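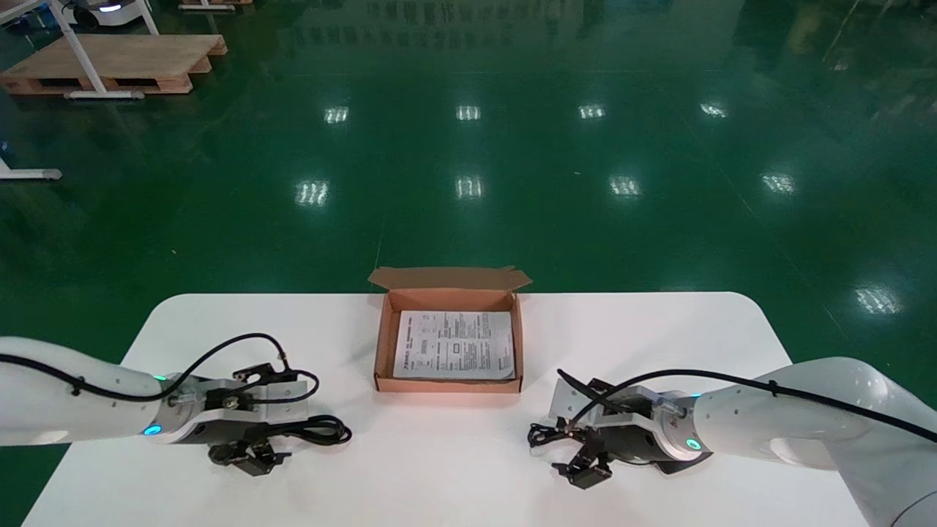

Skelleron Box and Leaflet Notes: README

Hi, and welcome to the folder! I'm Jocelyn MacLeod and I keep this thing going, mostly in the evenings, with a lot of help from Krishnamoorthy Reddy (all the transcriptions from the Grornholm batch are his) and Usha Palaniappan, who checks my spelling and my math. If you've landed here looking for product photos or an unboxing archive, this is mainly text. It's a set of notes on small cardboard boxes and the instruction sheets packed inside them: how the box opens, how the sheet is folded, where it sits, what it says.

I started it because I was redesigning an insert for Menon and couldn't find anything that just told me what other people do. There are style guides for the writing and there are die-line libraries for the boxes, and then between them there's a big gap where the paper meets the cardboard. Does the sheet go in first or last? Heading up or heading down? One big sheet folded small, or a booklet? I wanted a pile of real ones to look at. Now I have a pile (my closet is full) and you can have the notes.

Last big update: 2021-01-12

What's in here

boxes.csv has one row per box. There are 213 of them.

sheets.csv has one row per printed piece. Some boxes have more than one, some have none, and a single box ID can show up several times, so please don't assume the two files line up row for row. Join on box_id.

panels.csv is the big one, with 943 rows. A panel is any boxed-off or ruled-off section of a sheet, such as a warning block, a parts list or a framed drawing. Sheets that run as plain text with no sections get one row with panel_type set to "whole".

transcripts/ has a plain text file for every sheet we were allowed to share. File names are the sheet ID.

notes_jm.txt is me thinking out loud. It's messy and I keep meaning to tidy it, but Ajith Fernandes told me he found it more useful than the CSVs, so it stays.

The columns people ask about

opening. How you get in. Values are tuck_top, lid_hinged, lid_separate, sleeve, end_flap and other. The shallow brown corrugated kind with the lid flap folding up and back along the far side, with a little tab at each end of it, is lid_hinged. I went back and forth on whether the side tabs should get their own value and ended up putting them in a yes/no column called side_tabs.

wall. Thin, medium or heavy. I do this by hand and by feel, squeezing a corner. I know! But I tried calipers on the first shelf's worth, and the flutes crush a bit differently every time you measure, and Usha pointed out that I was sorting them into the same three groups anyway.

depth_class. Shallow, square or deep, compared with the short side of the footprint. Shallow means the walls are less than half as tall as the short side is long.

inside_color. Lighter, same, darker or printed, all relative to the outside. Lighter turned up a lot more than I expected in the brown ones. I don't have a theory.

sheet_position. Where the sheet lies when you open the box: flat_top, flat_bottom, side, under_lid, wrapped or loose. Only filled in for boxes I opened myself or that a contributor described as they opened them. If a box came to me already opened and repacked, this is blank, and blank means "don't know", never "no sheet".

heading_up. Yes if the bold heading or title is the first thing you can read with the box open in front of you and the sheet still folded. My favorite column. A sheet with its heading running right across the top edge, facing you, is such a small courtesy, and you'd be surprised how many arrive showing you the back half of the warranty.

folds. Number of folds needed to get from flat to packed. Booklets get 0 and a "yes" under booklet.

columns. How many columns of text on the widest face, opened out flat.

smallest_type. My estimate in points, from a printed comparison strip. Treat it as rough. Krishnamoorthy reads type a half point bigger than I do, consistently, and we have not settled who is right. The reader column tells you whose eyes it was.

How the boxes got here

Three ways, more or less. Some I bought stuff and kept the box, because that's the kind of house I live in. A bigger lot came from Grornholm, a returns and repacking place that was clearing out old cartons and let Krishnamoorthy take what he could fit in his car. The rest came by mail from readers of my old newsletter, after a call I put out in August. Ginette Ferrand sent nearly 40 in one parcel, nested inside each other, each with a slip of paper saying where the leaflet had been. Ginette, if you read this, that parcel is the reason sheet_position is any good at all.

So it is not a sample of anything. It leans heavily toward small household goods, cables and chargers, kitchen gadgets, and things you assemble with one little tool. There's hardly any food and no medicine. Medicine leaflets are their own world with their own rules, and I left them alone on purpose.

How I log a box (if you want to send some in)

Put the closed box on a plain table with the opening toward you. A white table is nice because brown board shows up well on it and you can see the edges of the flaps.

Open it and stop. Don't pull anything out yet! Write down what the sheet is doing: lying flat, tucked up one side, curled around the product. This is the step everybody rushes, me included, and you can't get it back afterward.

Note whether you can read a heading.

Take out whatever is in there, keeping the paper for last. Unfold it one fold at a time and write the folds down as you go. If it's a map fold, just write "map" and I'll work it out.

Lay it out flat and mark off the panels. A pencil sketch is fine. I need the order they come in and what each one is (text, drawing, table, warning, address block).

Then fold it back up the way it was. If you can't get it to go back, that's worth a line too. There's a column for it, refold, and it has a depressing number of "no" entries.

Known problems

Seven box IDs were used twice in the first version. They now have an "a" or "b" on the end, but if you have an older copy, your join will produce extra rows and you'll think you've lost your mind.

The Mutow boxes all have the same sheet with different part numbers. I logged every one before I noticed. They're marked duplicate_text = yes so you can drop them from any word counts.

panel_type has both "caution" and "warning" because I copied whatever the sheet said. Merge them if you like.

A few transcripts are partial where the print was too small or too faint for us. We put [unreadable] in the text and move on. Please don't send guesses; we've had some very kind and very creative guesses.

Languages other than English are noted in sheets.csv but only transcribed where one of us reads them. Ajith has offered to help here and I am going to take him up on it once my desk is clear.

Things people have done with it

Usha used panels.csv to work out where assembly drawings tend to fall on a sheet and then moved the ones on her own. Ajith teaches a short evening class on packaging and prints off blank logging sheets for it, with a shoebox of spares to practice on. I finished the Menon insert, by the way. It's a single sheet, two folds, heading up, drawings near the middle, lying flat where you see it as soon as you lift the lid. I wanted bigger type and lost that argument.

Using and sharing

My notes, the CSVs and the column definitions are free to use for whatever you like, with a mention of Skelleron Box and Leaflet Notes somewhere. The wording on the sheets belongs to whoever wrote it, so check before you reprint a whole transcript. If a sheet is yours and you'd like it out, tell me and I'll pull the text and leave the row.

Changes since the last version

Added refold and side_tabs.
Split "loose" from "other" in sheet_position.
Fixed the doubled IDs (see above).
Rechecked smallest_type on all the Grornholm sheets, both readers.
Took out the cereal boxes. I'm sorry, I liked them too.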